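Progress report – Oltstead Play and Learn Kitchen
Period: January to end of March
To: Fortin Family Fund, small grants
From: Mervin Doucette, program lead

Sorry this is short, we have two groups back to back today and I wanted it with you before Tuesday.

Where we are

The kitchen corner is open and running. Sessions at both sites now, Oltstead on the original schedule and Derkham from the second month. 114 children through so far across the two, against the 30 per month we put in the application, so we are ahead. Most come back at least once. Ages three to six, plus a few older siblings who say they are too big for it and then stay the whole hour.

Groups capped at 9. We tried bigger at Derkham for one week and it was too loud for the kids who need it quiet, so back to 9 and a waiting list.

What the money went on

- Tables for Derkham. Bought used, good condition, saved a fair bit.
- Boards to lay on top so the tables wipe down easier and don't get scratched.
- Plates, cutting boards, toy fruit and vegetables. Ordered from Osach, one delivery came short and they made it good the following week.
- Storage tubs with lids. Should have bought more of these.
- Staff hours for setup and cleaning, as budgeted.

Receipts are in the folder I shared in January. The one for the tubs is missing, I am chasing it.

What we changed

The first plan had everything out at once. Whole play kitchen, all the food, every plate. Kids tipped it on the floor and moved on in five minutes. Now each table gets a small setup and the rest stays in the tubs. Fewer pieces, a clear job to do. They stay at it much longer and the talk is better – "you have the yellow one," "I need a apple," "that's mine, this is yours." That is the language we said we would work on so I am pleased.

We also dropped the printed menu cards. Too fiddly, corners chewed. Staff just take the order out loud now and the child fills it.

Plates in plain colors only. The patterned set was pretty but the kids couldn't tell us which plate they meant. With one color each even the quiet ones can point and say a word.

Sorting and serving table

This is the setup used most. Three plates at the back, cutting board in front, three fruits on the board. Child picks a fruit, names it, serves it to a plate. Then we switch the plates around and go again. Older ones get a two step order ("orange on pink, apple on green") and we keep a simple tally of who can hold both parts. At the start of the period 5 of the Oltstead regulars could do it without a reminder. Now over half the group can. I will have propper numbers in the next report once Derkham has had the same number of weeks. 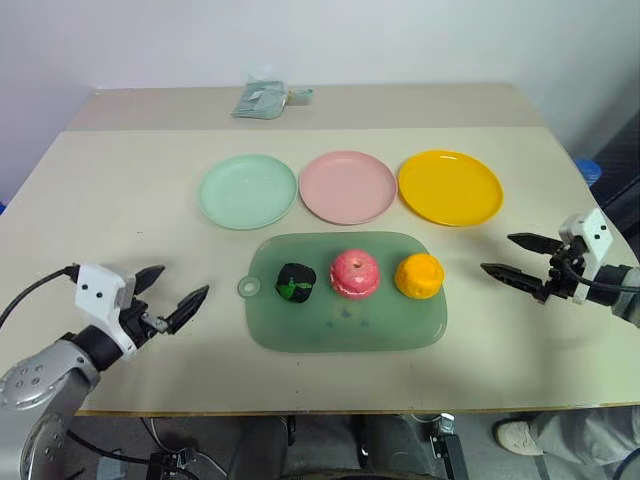

Sorting and serving table: green, pink and yellow plates, with toy fruit on the cutting board.

Parents have asked how to do the same at home, so we wrote a half page sheet. Any plates, any fruit, real is fine. Went out with the February newsletter and I can send you a copy.

Problems

Storage at Derkham. The closet we were promised is shared and things go missing, mostly small food pieces. We now count in and out. Lost a bunch of grapes and most of the eggs before that.

Cleaning takes longer than budgeted. Every piece is washed between groups, and with back to back sessions that is tight. Would like to move a little from supplies to staff hours if you are OK with it – no extra ask, same total. Please let me know either way.

Next

- Second set of plates and fruit for Derkham so we can run two tables the same
- Parent morning at Oltstead, 10 am start, day to be fixed
- Tally sheets for both sites typed up and sent with the next report
- Find the tubs reciept

You are welcome to come by any session, just call the front desk first so we can keep a chair free.

Mervin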